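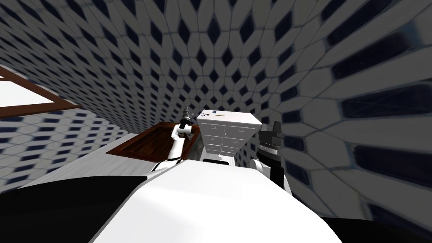
Wall tile, white hex with navy diamond insets, gray grout. Window with brown wood frame, upper left.

POLLGATE RENTALS – UNIT TURNOVER SAFETY CHECK
Property: 2518 Huston, upper unit
Date: 20 July 2026
Type: between tenants, walk-through plus follow up from last list
Marks: OK / FIX / WATCH / N/A

ENTRY AND STAIRS

Handrail secure – FIX. Bottom bracket turns by hand. Longer screws into the stud, not another anchor. Third time on this list.
Treads – OK
Stair light, both switches – WATCH. Top switch works, bottom one has to be pushed twice.
Deadbolt turns freely from inside, no key needed – OK
Door closes and latches on its own – FIX. Drags on the sill. Plane it or rehang, whichever is quicker.
House number readable from street – OK

SMOKE AND CO

Hall smoke alarm – OK, tested, loud
Front bedroom – OK
Back bedroom – FIX. Chirping. New battery didn't stop it, replace the whole unit.
CO alarm outside bedrooms – OK but check the date on the back, couldn't read it without taking it down and had no ladder
Extinguisher – FIX. Needle is below the green. It was on the floor behind the trash can, mount it by the kitchen door at a height people can reach.

KITCHEN

Range anti-tip bracket – FIX. Not there. Do this before anybody gets keys.
Burners light, all – OK
Hood fan – WATCH. Runs on high only. Filter is solid grease, soak it or buy a new one.
GFCI left of sink – OK, trips and resets
GFCI right of sink – FIX. Trips, wont reset.
Under sink – WATCH. Old stain on the cabinet floor, no drip while I ran the tap for 5 minutes. Put a paper towel under the trap and look again at move-in.
Fridge cord – OK

BATH

GFCI – OK
Exhaust fan pulls a tissue – OK
Hot water at tap – FIX. Too hot to hold a hand under. Turn the heater down and recheck next day.
Tub caulk – FIX. Split along the back edge. Scrape it all out, don't go over the top again.
Toilet rocks – OK now, was FIX in the last list
Grab bar – N/A, none installed. Last tenant asked for one. Worth doing while the unit is vacant?

BEDROOMS

Each has a window that opens and stays open – front OK, back FIX. Back one falls when you let go. Sash cord or spring, didn't open it up.
Outlets, covers on – OK except one cracked plate behind the front bedroom door
Closet light – WATCH. Bare bulb too close to the shelf. Swap for a covered LED.

UTILITY CLOSET

Water heater relief valve piped down to floor – OK
Heater vent connected – OK
Nothing stored against the heater – FIX. Paint cans, 2 of them, and a box of rags. Out today.
Panel labeled – WATCH. Half the labels are pencil and one just says "other." Redo.
Panel cover, all screws – OK
Washer hoses – FIX. Old rubber, bulge near the cold valve. Braided ones please.
Dryer duct – FIX. White plastic, needs to be metal. Clean out the wall run at the same time, lint was packed in as far as I could reach.

OUTSIDE

Back steps – OK
Back landing rail – WATCH. Solid but the gaps look wide to me, measure before we rent to anyone with little kids
Gutter over entry – FIX. Drips right on the top step, that will be ice later.
Walkway – OK, trip edge was ground down

WHO GETS WHAT

Tranetti – kitchen GFCI, stair switch, closet light, panel labels
Tsakiris – water heater setting, washer hoses, tub caulk, under sink recheck
Us – everything else

Budget is $200 for the small stuff, alarm and extinguisher included. Anything over that call first. Gutter can be quoted separately and can wait until September, the rest can not.

NO KEYS OUT UNTIL: range bracket, back bedroom alarm, back bedroom window, handrail, water temperature, dryer duct.

Recheck done ______ Initials ______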